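Does Rinsing Cans Pay Off? Recycling at Grerkow Hall

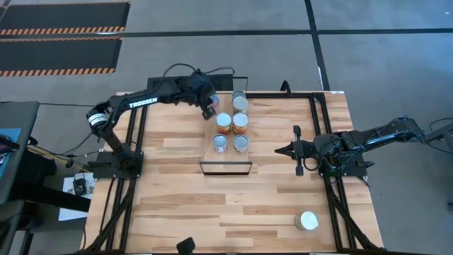

The town of Tududholm tells students to rinse every can before binning it. We doubted that this matters. For 7 weeks we collected 355 cans from 2 floors, one rinsing and one not. Mota, the local sorter, turned away 43 of them, split almost evenly between the floors. The posters claim much more than that. Our sample is small, and we never checked who really rinsed.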